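August 23, 2023

Swimming the mile at Altholm

I've finally got a place in the Altholm open water mile! Entries opened at lunchtime and I was on the page with my card in my hand, which is just as well, as all 1,000 places had gone by teatime. My number is 89. I've already told everyone at work, and the man who came to read the meter.

For anyone who hasn't been, the lake is a short bus ride from Prevbridge and the course is a big triangle marked with orange buoys. You set off in waves from the slipway by the Sutcliffe boathouse, swim out with the wind in your face (always, whatever the forecast says) and come home along the reeds. I watched last year in a cagoule and came away desperate to have a go.

Training has been lovely so far. I'm in the pool before work and in the lake when the water's kind, and last week I did 6 lengths of the long bay without stopping once. In December I could barely manage two of the pool with my face in! My breathing to the left is still a mess, mind you, and I swim in a gentle curve if there's no line on the bottom to follow.

I'm eating like a horse too. Porridge first thing, then eggs when I get back, then whatever's left from the night before, usually standing up.
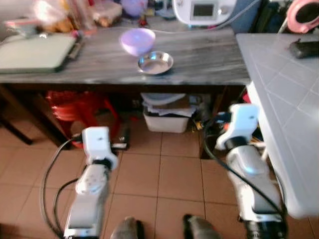 What I'm taking on the day

Two pairs of goggles, one clear and one tinted, as the early waves go straight into the sun. My old Oteo wetsuit, which has a patch on the knee but still fits like a glove. A woolly hat for afterwards, a flask, and the enormous towelling robe my sister laughs at.

My wave goes off at 6 in the morning, so I'll be up in the dark and probably far too chatty on the bus. If you're swimming as well, do leave a comment and tell me your wave. I'd love some company on the slipway, and I've got plenty of flapjack to share.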